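Rehema Chege takes her Pisus at 6 in the morning, with yogurt, standing up. Has done for most of a year now. We talked over the phone while she was getting ready for work, so forgive the gaps.

Pisus, if you haven't run into it, is a magnesium and theanine blend sold by a small outfit called Bralitz. Capsules, no flavor. She started it for sleep. "I was waking up at 3 and just lying there," she says. "Making lists. Doing math about money." A friend handed her half a bottle in April and told her to try it at night.

So she did. Sixteen nights in a row, written down in a notebook she still has. Sleep was the same, she says. Maybe a bit worse the first week.

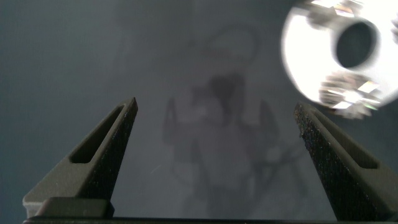 Then she moved it to mornings, mostly to use the thing up. By the second week the afternoons felt different. Less fog after lunch, fewer times reading the same email over. I asked her to describe fog, because everybody says fog and means something else. "Gray," she said. "Flat gray, a bit bluish, lighter in the middle and darker off to one side." Same sort of gray as the surface up there, near enough. She gets it behind the eyes, worst after a short night, and it used to last until dinner.

Does she think it's the capsules? Long pause. "I think it's partly the capsules. I also quit coffee after noon. I also started walking." She's careful on this and I liked that. She doesnt want anybody dropping a prescription over something she said on the phone.

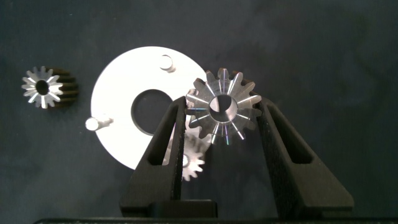
Three gears and a white disc on dark blue-gray fabric.

Cost came up next. She had added up everything she'd spent on supplements before Pisus - the mushroom powder, the fish oil, a nasal spray she won't name - and got to $657. Most of it half used. A bottle of Pisus runs her $38 and she gets two months out of it by skipping weekends.

Side effects: a loose stomach early on. Vivid dreams while she was taking it at night, which stopped when she switched. Nothing since. She did tell her doctor, who looked at the label, asked about her kidneys and had her run bloodwork. All fine.

She also tried Magesa, the stronger one from the same people, for 21 days. Didn't care for it. "Jittery. Like I'd had a fight with someone and couldnt remember who." Back to Pisus. 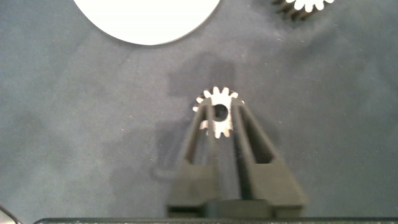

Archie Moncrieff thinks she'd feel the same on the walks alone, and told her so. Half the people he knows who swear by these blends fixed their bedtime the same month, he said, and then gave the bottle all the credit. Rehema laughed when I brought it up. "He could be right. I'd still rather not find out during a busy month."

Her plan is to stop for a few weeks once work calms down and keep the notebook going, same questions every day. Hours slept, mood, what she ate, whether she could follow a meeting to the end. If the afternoons go bad again she'll start back up. If they don't, she'll save the money and go to Brirnimberg for a long weekend.

I asked what she'd tell somebody starting out. Check with a doctor first, especially if you take anything else. One new thing at a time. Write it down. Then she had to go, her ride was outside.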